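Quem somos

A Brosik é uma oficina-escola de encadernação e conservação de papel. Trabalhamos com livros, documentos soltos, mapas e álbuns de família, e damos aulas a quem quer aprender o ofício desde o início.

A escola foi aberta por Bastian Kuhlmann, encadernador de formação, depois de vários anos na oficina Teuber. Malte Dreßler juntou-se mais tarde e ficou responsável pelo restauro de papel e pelas turmas da noite. Hoje a equipa tem quatro pessoas.

Cursos

O curso base tem 79 horas e decorre de outubro a junho. Os alunos aprendem a dobrar e coser cadernos, a preparar colas de amido, a cortar cartão e a forrar capas em tecido e em papel. No fim, cada aluno leva para casa os livros que fez.

O curso de restauro destina-se a quem já concluiu o curso base ou tem experiência equivalente. Trata de limpeza a seco, remendos com papel japonês e reforço de lombadas. As turmas são pequenas e as inscrições fazem-se por ordem de chegada.

Os materiais estão incluídos no preço. As facas de aparar e as dobradeiras podem ser compradas na secretaria ou pedidas emprestadas durante as aulas.

Trabalhos por encomenda

Aceitamos encomendas de particulares, arquivos e bibliotecas. O maior trabalho até agora foi a coleção Burkus, com 267 volumes, entregue em março de 2023. Fazemos também caixas de conservação por medida e encadernação de teses.

O orçamento é gratuito e exige que vejamos a peça. Não damos preços por telefone. O prazo habitual para um livro é de seis semanas, mais longo quando há folhas soltas ou manchas de humidade.

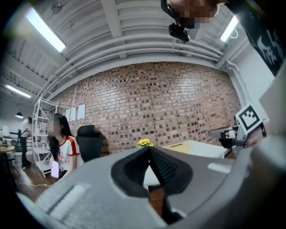 No interior, com chão de madeira.

Biblioteca

Temos quase 700 títulos sobre encadernação, tipografia e fabrico de papel, em português, alemão e inglês. A consulta é livre para alunos e antigos alunos. Os visitantes devem marcar com dois dias de antecedência.

O boletim da escola, Grulodar, sai duas vezes por ano e é enviado por correio a quem o pedir na secretaria.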